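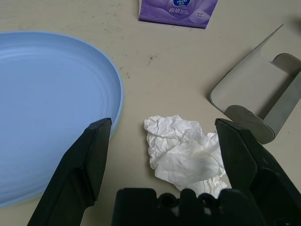
Tissue on the table

Tribunals and hearings > Do I need a solicitor for a licensing appeal?

mitiku_m
Has anyone appealed a refusal in Eltthorpe without paying for a solicitor? The council turned down my street trading licence on a form I filled in at 2 in the morning, so I accept part of the blame. The letter says I can appeal and then spends a whole page on how much I won't enjoy it. One local firm, Hijazi, wants 400 just to read the papers. The papers are eight pages long.

nuria.jemal
You don't need one. I did mine alone in January and won. Read the council's own policy before anything else, as they often haven't. Mine had refused me under a paragraph they'd deleted.

Selamawit Y
Glad it went well, Nuria, but I wouldn't hand that out as general advice. I spent years on the council side of these and we loved people who came alone. They told us how unfair it all was for twenty minutes and never mentioned the one rule we'd got wrong. Pay someone for an hour, even if you do the talking yourself.

nuria.jemal
An hour with whom, though? The last solicitor I rang did conveyancing and "a bit of everything". I didn't want to be the bit.

Selamawit Y
Ask whether they've done licensing hearings, and for which side. If they go quiet, ring off. Ultside used to do a fixed hour for 200, no idea if they still do.

mitiku_m
Rang Ultside. They still do it, and the woman asked for the refusal letter and the policy before she'd take any money, which I found oddly moving. Still not sure I want her at the hearing itself.

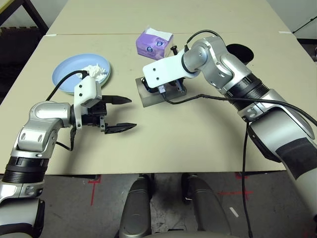
Zewditu G
Don't take her to the hearing, take her notes. Mine fitted on one side of paper and the panel chair asked for a copy. And check your deadline tonight. It runs from the date on the letter where I am, and mine sat in the hall for a week under a pizza menu.

Selamawit Y
Agree on the deadline. Disagree on going in alone if the council is sending its own lawyer. Ask them, they'll usually tell you.

mitiku_m
They're sending one. They're also sending someone from Skilosus, the people who did the pavement survey. All this for a coffee cart.

nuria.jemal
Then ask for the survey now, in writing. And fine, Selamawit, in that case I'd take the solicitor.

Selamawit Y
I'm printing that out.

mitiku_m
Survey requested, deadline is Sunday, appeal form half done. Does "grounds" mean reasons, or do I need something grander?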